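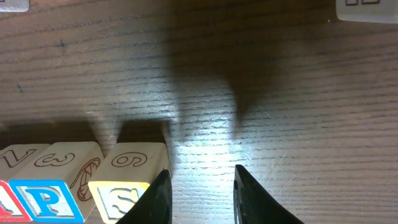

Block Speller: Two Small Arms on a Shared Bench

Print this page
E-mail this page

Project report by Ataberk Işık
Build partner: Valdir Batista
Built at the Fledbridge shared workshop

1. What we set out to do

The goal of the project was to have two small robot arms take letter blocks from a pile and put them in a straight row on a table. We wanted to be able to type a short word and have the arms build it. We also wanted to do the work in a shared workshop with ordinary tools, so that another student could repeat it without a lab.

We did not get as far as typed words for every letter. The arms can find a block, pick it up, turn it and place it beside another one. Reading the letter correctly is the weak part, and most of this report is about that.

2. Parts and setup

The arms came as a kit that we call Litholm, after the name on our parts list. Each one has a two-finger gripper and a small camera at the wrist. The control program is called Sostine. Valdir wrote the motion part and I wrote the vision part. Godoy is the labeling tool I made for sorting the training pictures.

We used the old wooden table at the back of the shop. It is heavy and does not shake when both arms move together, which was a problem on the folding table we tried first. The two arms share a rail along the near side of the table. We bolted the rail down after the first week, when we found that the right arm had shifted by the width of a pencil and every pick was landing off center.

The blocks are wooden alphabet blocks. Some faces have a raised letter in a colored border and some are painted all over with the letter showing light. We mixed both kinds on purpose.

3. Camera work

The wrist cameras look past the fingers at the table. This is good for the last part of a pick, when the fingers have to go down on either side of the block. It is less good for planning, as the camera only sees what is in front of that one arm.

Lighting gave us more trouble than any other part of the build. The table has a glossy finish and the overhead lights reflect off it. When a wrist camera is held above the table, the reflection makes a bright patch just ahead of the fingers. Our first program looked for pale areas and called them blocks, so it tried several times to pick up the reflection.

We made two changes. First, the program now throws out any pale area without a clear edge. Second, we turned off the row of lights nearest the table. The second change helped more but the other people in the shop did not like it, so we only did it after 5 in the afternoon.

Shadows were a smaller problem. A block throws a soft shadow on the wood, and when blocks sit close together the shadows join up. The program sometimes drew one large box over two blocks. Valdir fixed this by having the arm move a little to the side and take a second picture before deciding.

4. Reading the letters

I collected 2000 cropped pictures of block faces and labeled them in Godoy. Of these, 1017 were usable. The rest were blurred, too dark, or had a finger covering the letter. I kept 800 for training and used the others for testing.

The letters that gave the most wrong answers were the ones that look like something else when turned. N and Z are the same shape a quarter turn apart. M, W and E were also mixed up when the block was tilted. A person can often use the picture or the printing on the other sides to work out which way is up. Our program only looks at one face.

Color helped a little. The set does not use one color per letter, so color can't tell you the letter, but it can rule some out. We added color as a second input in December and kept it.

A pile with the blocks turned in all directions is the hardest case, and we used it for the final tests. The wrist camera has to deal with full faces, tilted faces and blocks that are only partly in view. We set the program to skip any block that touches the edge of the picture and come back to it from another position. 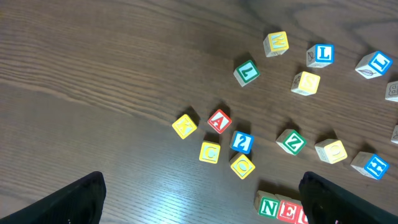

5. Moving two arms at once

Valdir's first plan was to split the table down the middle and give each arm its own half. It was safe, but slow when the needed letters were all on one side. The second plan let both arms reach anywhere, with a rule that only one may be inside the middle strip at a time. We kept the second plan.

The order of work is:

1. Both arms move back and the wide camera takes a picture.
2. The program makes a list of blocks and gives each one to the nearer arm.
3. Each arm goes to its block and checks it with the wrist camera.
4. The arm picks up the block, turns it if needed and places it in the row.
5. If the check fails, the block goes to the bottom of the list.

Step 3 was added late. Before that, the arm trusted the wide picture, and a small error there was enough to make a finger land on top of a block.

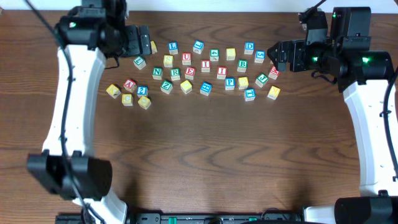
Cable routing took us three tries. We ran the cables inside a sleeve at first, but the sleeve was stiff and pulled on the wrist when the arm reached out. Zip ties were worse. In the final version a black cable hangs in a loose loop beside the white link of each arm, with enough slack for a full turn. We also learned to leave the near part of the table clear between the two arms, with the blocks kept toward the far side, so that there was bare wood for building the row. The green lights on the wrist assemblies were useful too. We checked that they were on at both arms before starting a run, and this saved us from hunting for software faults when a plug had come loose.

6. Results

Picking worked well once the rail was bolted down. Most failed picks were on blocks pushed right up against another block, where there was no room for a finger. Placing was good enough that the row looked straight from a chair, though a ruler showed small gaps.

Reading was mixed. Round letters and straight letters were seldom confused with each other. C and O were confused often, and so were O and Q. We never fixed the N and Z problem.

7. What we would change

A matte cloth or board on the table would remove most of the glare. We avoided it to keep the setup simple, and I think that was a mistake.

I would also label the training pictures with the direction of the letter as well as its name. It would mean going through the whole set again in Godoy.

Valdir wants softer finger pads. The present fingers are pointed and slide off the rounded edges of the blocks if the grip is a little high. He has started on a pair cut from an old bicycle tube, and they will be tested on the left arm first.

Print this page
E-mail this page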